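We use cookies to make this site work and to see which pages you read. Accept all | Manage settings

Skernport open day: paper, tea and a very long queue

4 min read

I nearly didn't go. It was chucking it down at eight in the morning and the bus to Skernport takes an hour on a good day, but my sister had already paid for the tickets (£12 each, tea included) so off we went with our hoods up.

The old Kariuki paper mill opens its doors once a year, always on a Wednesday for some reason, and I've been meaning to see it since we moved up here. They still make writing paper on the ground floor, and the upstairs is let out to small makers. We were put in a group of 30, which is too many for those staircases, but our guide Ntombi Jacobs had a voice that carried over anything. She started there as a Saturday girl and now runs the finishing room, and she clearly loves the place!

First stop was the beating room. The noise! You feel it in your teeth. Ntombi shouted us through how the rags get broken down to pulp, and then let anyone who fancied it have a go at pulling a sheet by hand. Mine came out thick at one end and nearly see-through at the other. My sister's was perfect, of course, and she mentioned it all the way home. 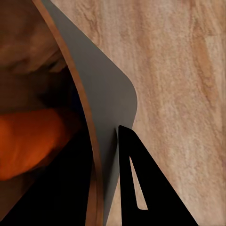 After that we had the drying loft, my favourite bit of the day. It's all shutters and ropes up there, with sheets hanging in rows and the rain hammering on the roof. It smelt of wet wool and old books, and I could have stayed an hour. We got ten minutes, as the next group was already coming up behind us.

Upstairs we had a wander round the makers. There's a bookbinder called Stallutico who does lovely little notebooks with Narinness paper, the mill's own heavy cream sort, and I bought two. I also had my eye on a big album at £39 and put it back, then went and got it after the tea. The tea, by the way, was a proper one: cheese scones, fruit cake, and a second pot without having to ask.

Grumbles? The loos. Two of them for what must have been well over 100 people by lunchtime, and a queue right out into the yard in the rain. The car park floods as well, so wear boots if you're driving. Tickets for the next one go on sale in January from the mill shop, and the early tour is the one to book.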